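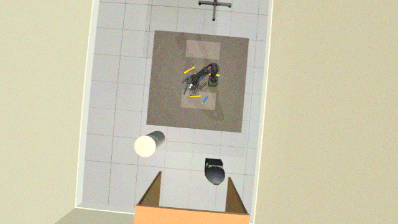

Tiled room from overhead, computer rendering.

OK so the Skosercombe council wants to stop putting the police log online and I have been stewing about it since dinner. Thread, sorry in advance.

If you're not from here: the log is the list of calls the department goes out on. Date, street, type of call, what came of it. It's been on the town website for years and it's boring as anything, mostly loose dogs and parking on Guthrie Street.

The new plan is you fill out a form and wait up to 10 business days. For the dog stuff. For the thing where somebody went down our block trying car doors. Same form, same wait.

The reason given in the meeting packet is "staff time and community tone." I read that line to my husband twice. What is community tone?? Who's measuring it?

I think I know what they mean, though. Last February there was that fight outside Zirkamus after the late show, and the log had it up before the town said a word. People got mad in the comments, some of it really ugly. I saw things from people I wave to at the grocery store that I still can't square.

So yeah, I get it a little! I deleted a couple of my own replies from that week. But the log didn't write those comments. The log said "disturbance, two cited." That was the whole entry.

What made it ugly was the gap. For days all we had was one line and everybody's cousin filling in the rest. By the weekend I'd been told it was a gang, a bachelor party, and a bunch of out-of-town college kids. I still don't know which, or if it was any of those.

Elaheh Sadeghi was the only council member who asked how many people look at the page. Answer: 593 visits in a month. The chair said that seemed low. For a town our size?? I'd love to see what the mayor's newsletter gets.

She also asked if the log could stay up with the comments turned off. Seems like a pretty good idea to me. They said they'd look into it and moved right along to the sidewalk thing.

And then Ewan Skinner got up in public comment and said if you've got nothing to hide you don't need to know what your neighbors are up to. Ewan, I've known you forever and you have called the cops on my wind chimes. Sir.

Somebody will say just go to the front desk and ask. I did that in the spring, about the car doors. The lady was perfectly nice. She gave me a phone number, the phone number gave me a voicemail, and I'm still waiting on the voicemail.

Also, they're paying Skonow $1651 for the request form. To build a form! So we can ask for the thing that's already typed up! I'd honest to goodness rather they spent it on the crosswalk.

Before anybody jumps on me, I don't want victims' names up there. I don't want kids in it, or medical calls with a house number. Most of that is left out now anyway, and if there's something else that should come out, take it out. Leave me the rest.

A few of you asked about the petition. It has 37 signatures as of this morning and it's on the counter at the hardware store, next to the key machine. You have to live in town for it to count (sorry Mom).

The vote is 14/09/2024, upstairs in the town hall. You get three minutes at the mic, and you have to sign the sheet before it starts or they won't call you.

I'm going to bring printouts. If anybody saved the log from February before the old pages came down, please message me, I only have the first half of the month.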